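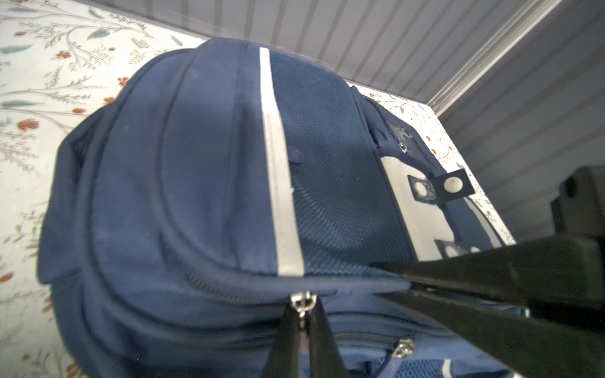 Navy backpack, front panel with reflective strip and zipper.

FOOD PREMISES INSPECTION CHECKLIST: FULL-SERVICE RESTAURANT, SEAFOOD

Premises: Kragh Seafood Restaurant, Follunness
Type of inspection: Routine, prior to holiday weekend service
Day and time: Tuesday, 9:40 a.m.
Licensed seating: 272
Inspector: Þórarinn Thorlacius
Operator's representative present: Karim Lahlou, kitchen manager

Ratings used: S = satisfactory; C = corrected during inspection; A = action required; N/O = not observed.

SECTION A. RECEIVING AND STORAGE

A1. Fish and shellfish obtained from approved suppliers. S
A2. Shellfish tags retained, dated and filed in order of receipt. A
Comment: Tags are kept in an envelope at the receiving desk. Two mussel tags did not show the date on which the last of the lot was served. The operator shall record this date on every tag before it is filed.
A3. Walk-in cooler at 4°C or lower. S
Comment: 2.8°C at the rear shelf, 3.4°C near the door.
A4. Freezer at -18°C or lower. S
A5. Raw product stored below and apart from ready-to-eat food. C
Comment: A tray of raw haddock was stored above prepared coleslaw. The tray was moved to the bottom shelf. The coleslaw was covered and showed no sign of contamination.
A6. Live lobster tank clean, with water quality log maintained. S
Comment: The log has no entries for the previous Sunday, when the premises were closed. Readings are to be taken on closed days as well if the tank is stocked.
A7. Frozen fish thawed under refrigeration or cold running water. S

SECTION B. PREPARATION AND COOKING

B1. Probe thermometer available, accurate and sanitized between uses. S
Comment: Ice-point check read 0.2°C.
B2. Fish cooked to a minimum internal temperature of 70°C. N/O
Comment: Cooking had not begun at the time of inspection. The previous week's temperature records were reviewed and were complete.
B3. Hot holding at 60°C or higher. A
Comment: Chowder in the second well of the Nuretti steam table read 54°C. It had been set out at 9:15 a.m. according to the prep sheet and was reheated to 74°C on the range. The well is not to be used until it has been serviced.
B4. Separate boards and knives for raw fish, shellfish and produce. S
B5. Fryer oil filtered or changed in accordance with the written schedule. S
B6. Batter held on ice or discarded within two hours. S
B7. Allergen procedure in writing and known to serving staff. A
Comment: The procedure is posted in the kitchen only. The biscuits served at table contain milk and egg, and the server interviewed was unsure about the egg. A copy of the allergen chart shall be kept at the host stand and reviewed with all 23 employees on the current roster.

SECTION C. CLEANING AND SANITIZING

C1. Dishwasher final rinse meets required temperature. S
Comment: Lusix unit, 83°C at the manifold.
C2. Sanitizer test strips on hand and in date. C
Comment: The strips at the bar had expired. They were replaced from kitchen stock.
C3. Handwashing basins supplied with soap, paper towels and hot water. S
C4. Ice machine interior free of residue. A
Comment: Slight pink residue along the upper lip of the bin. Empty, clean and sanitize before the evening service.
C5. Lobster bibs, crackers and picks stored in clean, covered containers. S

SECTION D. DINING ROOM AND EXITS

D1. Exits unlocked, lit and unobstructed. S
D2. Aisle between the booths and the waiting bench at least 800 mm wide. A
Comment: High chairs stacked beside the bench reduce the width. The operator has agreed to move them to the coatroom.
D3. Portable extinguishers tagged and accessible. S
D4. Kitchen hood suppression system serviced within the past six months. S
D5. Washrooms clean and stocked. S

GENERAL COMMENTS

The operator expects to serve 400 meals on Good Friday and has taken on additional delivery of haddock and snow crab. Cooler capacity is adequate for the quantities shown on the order sheet, provided that beverages are moved to the bar refrigerator. Deliveries should be scheduled so that product is not left at the rear door while the walk-in is being loaded.

Patrons waiting for a table are to be kept clear of the kitchen doors. A rope stanchion is in place, but it stands too close to the service station and should be moved toward the vestibule.

Item B3 was also noted at the last inspection. A further occurrence will be referred for written warning.

OPERATOR'S COMMENTS (K. Lahlou)

Technician booked for the steam table. Chowder will be held on the range in the meantime. Ice bin to be emptied this afternoon. I request that the re-inspection take place before 11 a.m., as the lunch lineup begins shortly afterward.

RE-INSPECTION

Required for items A2, B3, B7, C4 and D2. Request for a morning visit granted. This report is to be posted at the main entrance where patrons can read it.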